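Collecting Kitchen Demonstrations for a Learned Controller

Project report, Jytte Bjarnason and Arnar Egilsson
November 26, 2021

Our task was to collect examples for Vurnano, the policy our course group is training on sink and counter work. The plan assumed that more examples would mean better behavior. We doubt it, and most of this report is about why.

We kept 51 episodes out of 60 recorded. The rest had gaps in the arm data.

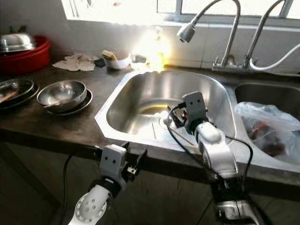
Lighting was our first worry. The project plan treats it as noise the model will learn to ignore, but we saw no evidence for that. With the window behind the sink, the glare spreads over the wall by the bottle and leaves pale patches inside the steel basin. A thin stick on the bottom of that basin is a hard enough target without them. Arnar wanted a blind for half the episodes – we ran out of time.

Labels came next. Each episode was cut into steps by hand, and the 2 of us often disagreed on where a reach ended and a grasp began. We ended up with 2288 labeled segments and would not defend all of them. 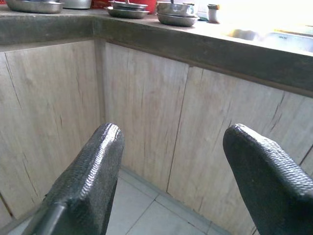

The wrist views may be worth less than the plan claims. They are good for what lies between the fingers, and poor for deciding where to go next. From low down by the cabinets, the fingers have floor tiles between them, while the stacked steel bowls sit up on the counter and the sink fades into the light. A model could learn the cracks in the cabinet panels as easily as anything useful. We suggest training once without the wrist views before anyone collects more.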